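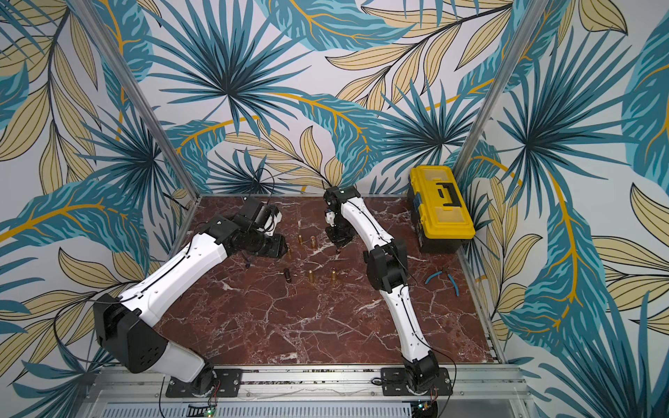

Two-arm cells on small part sorting: what happened to your bench staff?

dillberg_2 | 23/10/2021
We run 372 parts a shift through ours. Bench crew moved to inspection and restocking. Pay grade unchanged, hand strain complaints down. 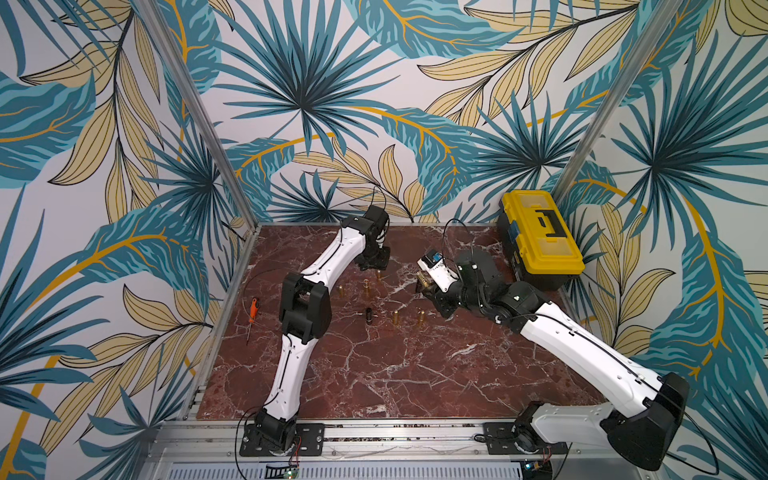 Right arm holding one brass-colored cylinder, the others still standing.

flestix
Inspection all day is worse than sorting. Ours asked to rotate back by November.

Azadeh Kermani
Disagree. Rotate every 2 hours and it holds up. The real change is who clears faults. Our operators do it now, after training.

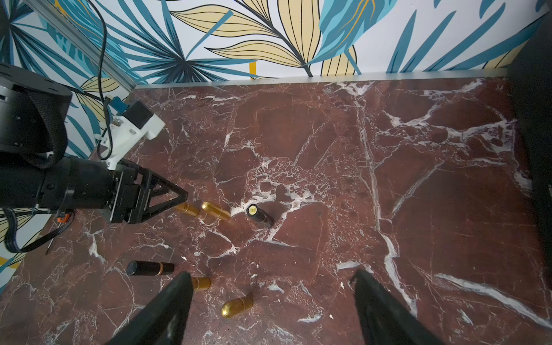
Before that every stop waited on maintenance. Log the stops by cause too.

flestix
Did the grade go up with the training?

Azadeh Kermani
No. Still being argued.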